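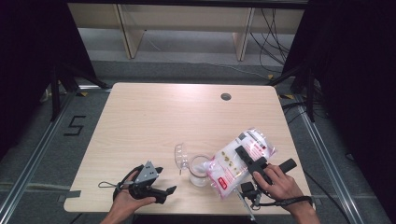 Issue 30, page 2

How do you teach a robot to tidy up?

Have you ever tried to pick up a bag with a pair of kitchen tongs? Have a go tomorrow (ask first!) and you'll find out why robot scientists have such a tricky job. Your own fingers can feel when something is slipping. Tongs can't feel a thing, and lots of robot hands can't either.

The person at this table is working with a gripper in each hand. A gripper is a robot's version of a hand, and these ones have just two long black fingers. One of them has got hold of a white plastic bag, and there's a glass jar and a clear plastic cup close by. The cup is lying on its side, and that makes it a really good puzzle for a robot!

So why is a human holding the grippers? Well, that's the clever bit, and it's called learning from demonstration. "Demonstration" just means showing somebody how to do a thing. Think about how you learned to tie your shoelaces. I bet no one handed you a long list of instructions like "move the left lace 2 centimetres to the right". Somebody showed you, probably lots of times, and you copied until your own fingers got the idea.

Robots can learn like that too. A person does a job using grippers, and a computer keeps a record of how the grippers move, when they open and when they close. It can store pictures to go with all those movements. Then the person does the job again, and again, and again, with everything in a slightly different place each time.

Lesego Coetzee is a researcher on a project called Nollomine, and she told us all about it. Her team wanted to know how many times you have to show a robot something before it gets the hang of it. They chose one job: pick up a floppy bag and put it down somewhere else without dropping it.

First they gave the computer only a few demonstrations. The robot was hopeless! It pinched the air next to the bag, or squashed it flat against the table. Then they gave it 80 demonstrations and tried again, and this time it managed the job on most of its goes.

Now for the part Lesego likes best. The team took one demonstration away, a very odd one where the bag had been picked up by its bottom corner. That left 79, and the robot got a little bit better! One strange example had been muddling it up. "We'd been so busy collecting more that we hadn't looked hard enough at what we'd already got," she said.

Bags are harder than blocks, by the way. A block stays the same shape wherever you squeeze it, but a bag crumples and flops and looks different every single time. Jars are difficult in another way, as clear glass is hard for a camera to see. (Have you ever walked into a glass door? Same problem.)

Try it yourself

You need two pairs of tongs, a plastic cup and a small bag of something light, like cotton wool. Lay the cup on its side. Can you stand it up using only the tongs? Now move the bag across the table and put it down gently. Get a friend to watch you and copy exactly what you did, then swap over and see which of you is the better robot.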